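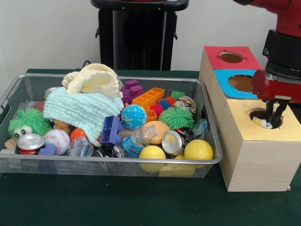 New thread! Two months of nights and weekends went into rewriting our sorting planner, and as of this morning it's merged. I have a lot of feelings about grasp ranking and I'm going to put them all here. 1/

Quick background. Listex is our planning layer. It takes segmented point clouds, proposes grasps, scores them, and hands a short list to the motion side. The old version scored every grasp on its own, as if the rest of the pile didn't exist (I wrote that, sorry). 2/

The new one asks a second question: if I pull on this, what else moves? We build a small contact graph from the segments and charge each grasp for every neighbor it would have to drag. Cheap to compute, and so much fun to watch in the viewer. 3/

Cloth is where I lost most of December. A ball has a center. A crumpled towel has a new shape every time you look at it, and the segmenter loves to cut one into four pieces. So now we merge cloth segments by texture first and only then look for folds to pinch. 4/

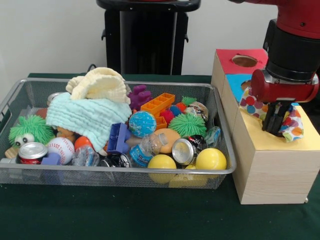
Polka-dot cloth in the gripper, over the box. Fold pinch, new scorer.

Placement for cloth has its own code path too. Rigid things get a release pose. Cloth gets a release height plus a guess at how far the corners hang, taken from the side view while the arm is holding it. The guess is crude! It's one line of geometry! I love it! 5/

Numbers for the people who like numbers: the regression set is 2,000 recorded piles, replayed offline. Planning used to take around 900 ms per pick on my desktop. It's 132 ms now, and most of that came from not re-running collision checks on grasps we'd already thrown out. 6/

Which is embarrassing, because the profiler had been pointing at it the whole time. Please go look at your flame graphs. 7/

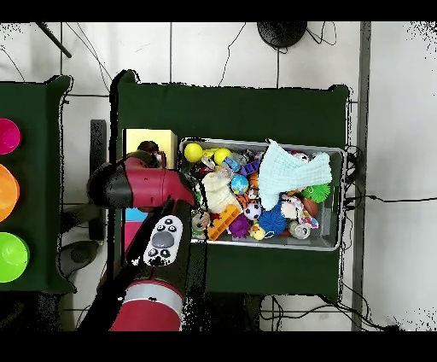

**Palesa Chauke**
*Planning and perception software, Stallard*

Back with part two after lunch. Let's talk viewpoints. The planner takes in more than one camera now, and a high view and a side view disagree about a pile constantly. Shiny cans are the worst for it, and clear bottles barely exist as far as depth is concerned. 8/

The old fusion averaged everything, so a bottle turned into a faint smear between two wrong answers. The new one keeps both hypotheses alive until a grasp needs to pick one, and then checks only that patch. Small diff, huge relief. 9/

Tooling shout-out: Tonitz, our log viewer, can now scrub all camera streams and the grasp list on one timeline. Click a grasp, see its score broken into terms, drag a weight, watch the list reorder live. I've spent whole evenings just dragging weights. 10/

Still bad: spiky rubber balls. The normals go everywhere, so the scorer thinks every spike is its own tiny surface. I'm trying a smoothing pass on 100 of the ugliest piles and will post the plots, good or bad. 11/

Docs for the score terms are going up this week. If you write planners for clutter and you've found a nicer way to handle cloth corners, my replies are open and I want to hear all of it. 12/12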